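The Gaillard Line

The Pendine pumping station lost pressure at 0400 on 24th November. Helmut Hamann logged it, closed valve 9 and logged that too.

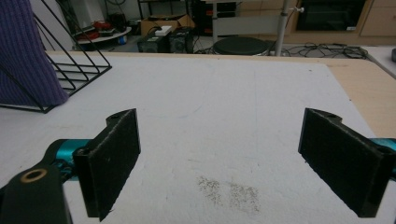

By Rosemarie Reinholz
Filed under: Short fiction

The reserve tank held 2,000 gallons. Cuvadgate drew 900 a day -- more in a freeze. Hamann did the division on the back of a work order and walked down to the Gaillard line with a lamp and a wrench.

The gauge there read normal. He tapped the glass. It still read normal. The pipe beyond it had been dug up and taken away, 400 feet of it, and the trench filled in neatly.

He went back up and opened a new page in the log.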